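Cooling system checks before the long drives

With the holidays behind us and the warm weather hanging on, the workshop has been seeing a steady run of cars with cooling trouble. Most of it started in December, when people loaded up for the coast and asked an older radiator to do more work than it had done all year. A car that gets by on short trips around Gandwood can struggle badly on a long climb with four people and a trailer.

Coolant does two jobs. It carries heat away from the engine and out through the radiator, and it has additives in it that stop the metal parts from corroding. The additives wear out before the coolant looks any different. You can have a full bottle of clean-looking green or red fluid that is no longer protecting anything. Your owner's manual will give a change interval in years and in kilometres, and you go by whichever comes up first. A car that is hardly driven still needs its coolant changed.

Colour is not a safe guide to what type you have. Different makers use the same colour for different formulas, and some of those formulas don't get along. When the wrong two are mixed they can thicken and leave deposits in the narrow passages of the radiator and the heater core. If you need to top up and you don't know what's in there, a small amount of demineralised water will get you home. Then book it in and tell us what you added and how much.

Never take the cap off while the engine is hot. The system is under pressure and the coolant will come out fast enough to burn you. Let the car sit until the top hose is cool to the touch, which can take an hour or more on a warm day. If the level in the plastic bottle is between the two lines with the engine cold, leave it alone.

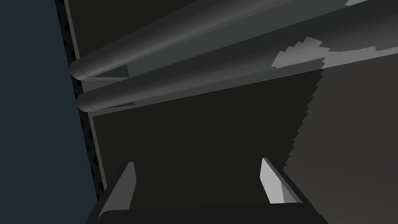 Hoses are the other thing we look at. Rubber hardens with heat and age, and it usually goes near the clamps first. Ginette Lefèvre squeezes every hose by hand as part of the standard service, and she marks any that feel brittle or spongy on the job sheet. A swollen hose should be replaced straight away. One with fine surface cracks may last a while, but we would sooner change it in the workshop than have you find out on the highway that it was worse than it looked.

The radiator cap gets overlooked. It has a spring and a seal in it, and when either one is tired the system can't hold pressure. Coolant then boils at a lower temperature and pushes out into the bottle. We test caps on a gauge, and a new one is cheap. Tamás Szűcs had a ute in last week that had already been given a new thermostat somewhere else, and the fault was the cap all along.

Some signs that your cooling system needs looking at:

The temperature needle sits higher than it used to, or moves about when you are stopped at lights.
There is a sweet smell inside the cabin or near the front of the car after a drive.
The carpet on the passenger side is damp.
The heater blows cold when the engine is warm.
You have had to top up the bottle more than once since the last service.

If the needle goes into the red, pull over as soon as it is safe and switch the engine off. Turning the heater on full can draw off a bit of heat while you are looking for a place to stop. Don't try to make it to the next town. A few more kilometres on an overheated engine can warp the cylinder head, and that is a much bigger bill than a tow.

Our cooling system check covers a pressure test, a cap test, a look at the hoses and drive belt, and a test of the coolant itself. We also run the fans to make sure they cut in when they should. The check takes 55 minutes on most cars. If the coolant needs replacing we will ring you first with a price, and nothing is done until you say yes. Old coolant is collected for recycling, so please don't tip it down a drain at home. It is poisonous to dogs and cats, and they like the taste.

A note on bookings – Bastien Cordier is away for the next 9 days, so the early drop-off slots are limited. Margaux Bouvier is looking after the front desk and can tell you what is open. If you drive a diesel or you tow regularly, mention it when you call, as we allow extra time for those. Keys can still go through the slot in the side door after hours. Put your phone number on the envelope, along with the rego.

Next issue will cover brake fluid, and Latrice Benavides is putting together a page on tyre wear with some of the questions customers have asked her at the counter. If you have one of your own, leave it at the desk.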